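We use cookies to remember your settings and count visits. Accept / Manage preferences

Bathroom jobs before the cold sets in

OK quick one this time, I have a stack of replies to get through and the heating guy is due any minute. A lot of you wrote in after the September issue asking about bathrooms. Mostly small ones. Mostly cold ones. So, small cold bathrooms.

First thing. Bleed the radiator. Do it now, before you need it. Heating off, let it cool, key in the valve, quarter turn, rag underneath. Hiss, then a dribble, then close it. Check the boiler pressure after and top up if it's dropped. If the top is still cold with everything else running, you may have a stuck valve and that's a differnt job.

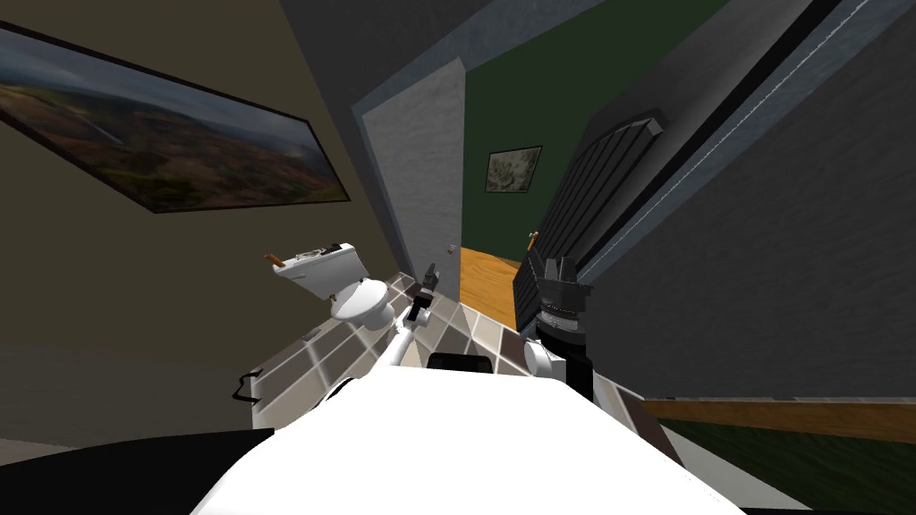 Second, the fan. Everybody hates the fan. Too loud, so it gets switched off, so the ceiling goes spotty by spring. Pull the cover (power off at the panel, please), wash it in the sink, vacuum the blades with a soft brush. Mine went from a roar to a hum. If yours still rattles after that, check the mounting screws before you go shopping. I replaced a perfectly good one once and the new one rattled too. Loose joist bracket.

Leave it running 20 minutes after a shower? I used to say that. Now I say until the mirror clears. Easier to remember, kids will even do it.

Third, caulk. Reader mail was very split on this. I'm in the rip it all out camp. New bead over old never holds for me, peels up in a strip by the next winter. Plastic scraper, then rubbing alcohol, let it dry overnight, tape both sides, one steady pull. Tape off while it's still wet. I've been using the Prendar white silicone and have no complaints so far, though the cap is useless and I've lost half a tube to it. The Inix one skins over way too fast for me, but if you're quick you might like it. 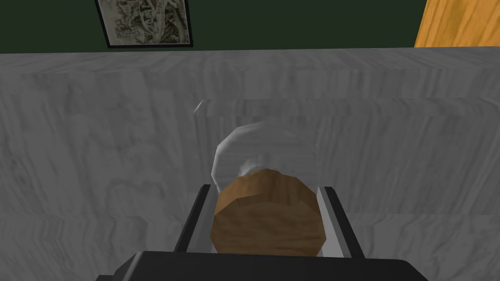

By Teresa Jabłońska | Home & Repair | 11/03/2019

Stone tops next, then I really have to go. Marble or anything like it: no vinegar. No lemon. Not the pink spray either. Warm water, drop of dish soap, dry it with a towel. Water rings that are already there won't wash off if they've etched, you need a polishing powder for that, and patience, and probaly a second evening. Sealer once a year if you use the room a lot. Drip test: a little water on the surface, walk away, come back. If the spot's gone dark, time to seal.

Wood things in a bathroom. Yes you can. Kanokwan Yimyam wrote to ask about stools and soap dishes going gray and furry, and it's nearly always standing water. Get them up off the wet. Light sand along the grain, two thin coats of oil, a full day in between. Not olive oil, it goes sticky and starts to smell.
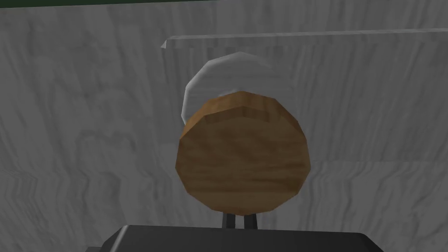

Wood grain, with a paler round shape behind.

Prices, as people always ask. The whole weekend's worth came to 95 dollars for me, sealer included. The Tomaszewski quote to redo the same room was 2000 and that was before tile. So.

Next issue is drafty doors. Send door questions by reply, put DOOR in the subject line or I will lose it. Doorbell's going, that's the heating guy.

You are getting this newsletter because you signed up on our site. Unsubscribe / Update your email / View in browser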